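The Last Letter for Clusden

On October mornings she came to the office of Wotex before the others and opened the box with the wrong letters. There were always some. People wrote to companies that had closed, to streets that had lost their name. Her work was to send them back.

This one was addressed to the Flisell bakery, Clusden. She knew that the bakery had closed 15 years ago. As a girl she had bought rolls there. She put the letter in her coat and went out to find the place.

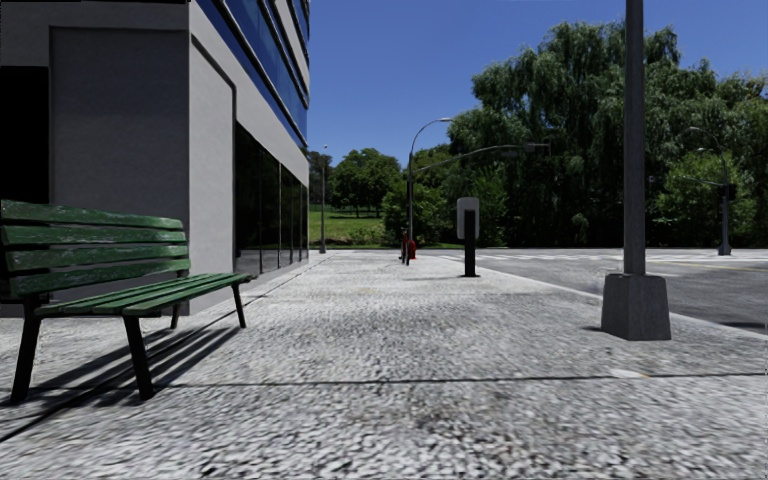 The sidewalk beside the glass front.

She was sure of the street, but not of the door. The number should be 17. In her memory there was a bell above it, and a smell of burnt sugar. She held the letter to her face – it smelled only of paper.

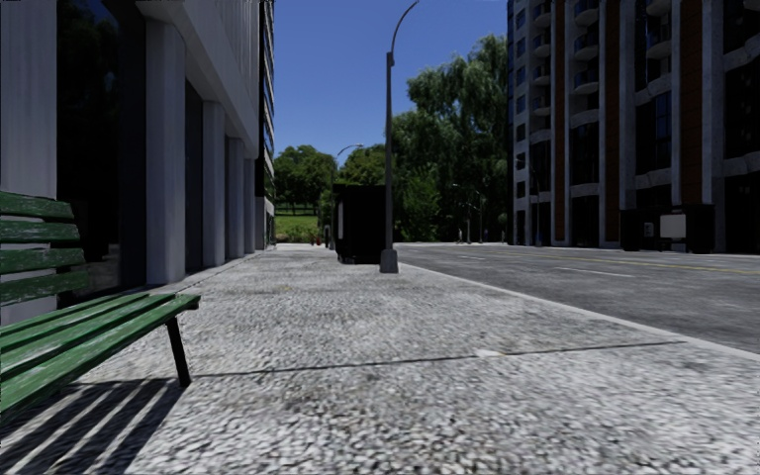

It was wrong to open it, and she opened it. Inside was a bill of 500, very old, and one line in blue ink: "For the bread I did not pay, in the winter when you pretended not to see."

She read it three times. Then she asked in the pharmacy, in the bank, and at last in a small shop which sold keys.

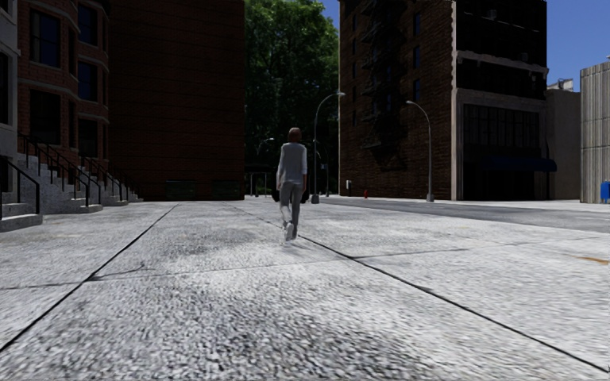
Jayawardena said that the baker had moved to the hill, to apartment 601, and that she still got up at four every morning, although there was no bread to make.

The bus to the hill left in ten minutes. She closed the letter again as well as she could, and waited.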